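Print this page
E-mail this release

FOR IMMEDIATE RELEASE

Gatitz opens August intake for small-shop automation planning, adds bench cells buyers can try first

Shops with as few as four employees can now book bench time before they put a number in a budget

Gatitz, the equipment planning and resale firm, said today it is opening its August intake for small manufacturers looking at their first robot cell or their first conveyor. Or both. The program is called Florow. It covers needs review, bench trial, a written budget and a purchase schedule, in that order.

Most first-time buyers come in with a quote for an arm and nothing else, according to Gatitz. No line for the gripper. No line for the conveyor, the cabling, the stop circuit, the hours someone spends teaching positions. Then the second quote arrives and the project gets pushed a year.

"The arm is the part people have priced," said Nana Antwi, program lead for Florow. "Ask about fingers, or who is going to rewire the bench, and it goes quiet. We want those lines on paper in week one."

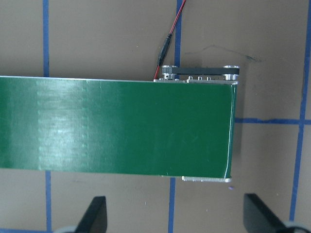
Florow runs on a shared bench so that a shop's own people can see reach and clearances with real hardware before signing. Each intake takes 10 shops. Each shop gets two bench sessions, mornings or afternoons, and may send up to four people. Operators are encouraged to come, not only the owner. Parts should be sent ahead, in the box they normally ship in, with a note on weight.

What comes out of it is a budget sheet in plain language. Purchase price, tooling, conveyor and feeding, electrical, safety items, training hours, spares. Spares get their own line becuase belts, pulleys and connectors are cheap next to downtime, and they are the first thing cut when a total looks high. The sheet also splits what has to be bought now from what can wait until the second budget year.

Dela Fiadzo, who runs purchasing at Appiah, a maker of small electrical enclosures, went through the pilot round with her team. Appiah had planned on two arms.

"We came out with one arm and a longer belt," Fiadzo said. "Different spend. Lower too, but mostly it was in an order we could pay for."

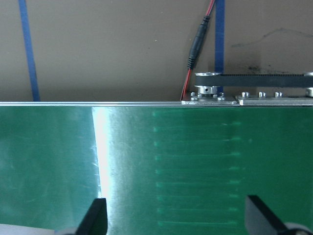 Appiah's plan now runs over two budget years. First the conveyor and a single arm, then a decision on the second arm once there are hours logged on the first. Fiadzo said the sheet went to her finance people with no changes, "which has never happend before."

Jedine, a contract assembler that also took part in the pilot, went the other way and is holding its purchase. Its product mix changes too often at the moment for fixed tooling, the company said, and it would rather spend on fixtures and training this year. Gatitz counts that as a finished project. Fee is the same either way.

"A shop that waits is still a customer," said Zuweira Asamoah, who handles accounts at Gatitz. "We'll see them again when volumes settle. Better than a machine under a tarp."

The trial tasks are kept small on purpose. Pick, place, press, present to the belt. Small components and simple controls, nothing over what a bench arm should be asked to carry. 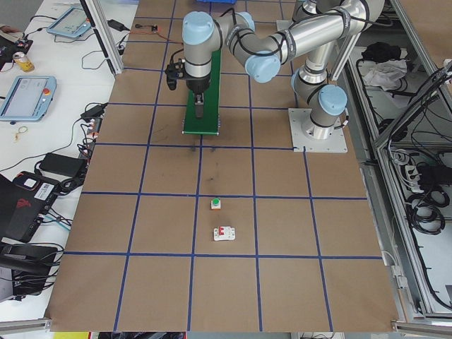

Arm and gripper over the taped work table, with a push button and a circuit breaker set out on the paper.

Shops are asked to bring three things to the first session: a floor sketch with the position of outlets, last year's part counts by month, and the name of whoever will own the cell day to day. That last one matters more than people expect, said Veronika Borbély, who leads the bench sessions. Training hours get budgeted against a real person's schedule or they don't happen.

Borbély's group has also put together a lead time worksheet, free to anyone on request, joining the intake or not. It lists over 10 items that tend to arrive late and hold up a start date. Cables and mounting plates are on it. So are guards.

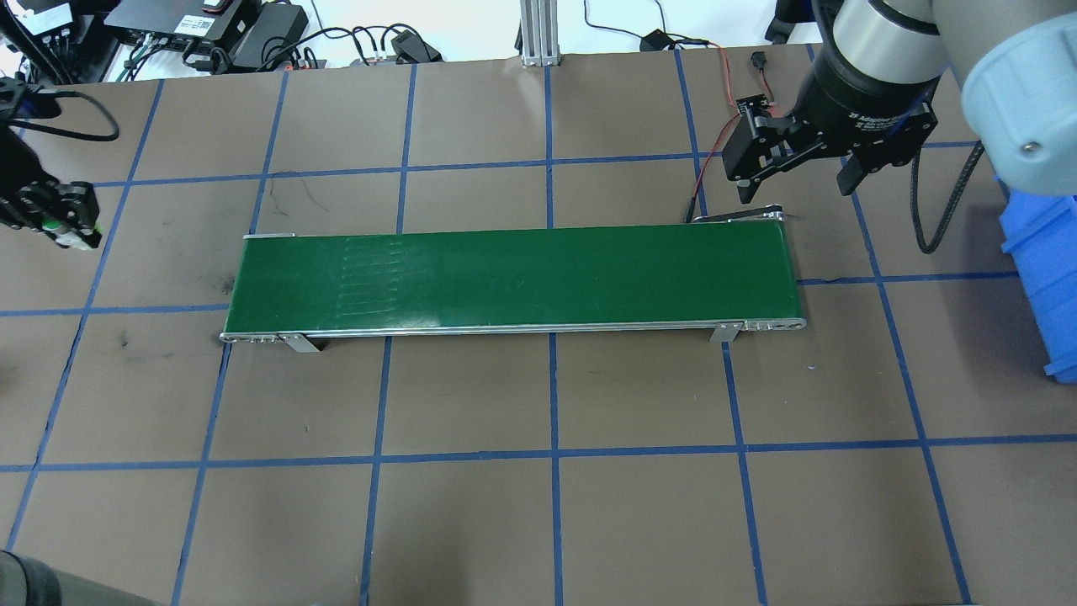
Financing is not part of Florow and Gatitz does not take a commission on loans or leases. Shops that want to lease will get the budget sheet in a version a lender can read, with monthly figures in place of the purchase totals. Used equipment can be included if service records are availible.

Applications for the August intake are open now. Places are confirmed in the order complete forms come in, and forms without part counts go back. Shops not placed move to the next round automaticaly, no second application needed.

About Gatitz
Gatitz plans, sources and resells automation equipment for small manufacturers. Bench sessions by appointment only.

Media contact: Dede Ansah, Gatitz press desk. Interview requests before 3 p.m. please, same-day answers where possible.

E-mail this release
Print this page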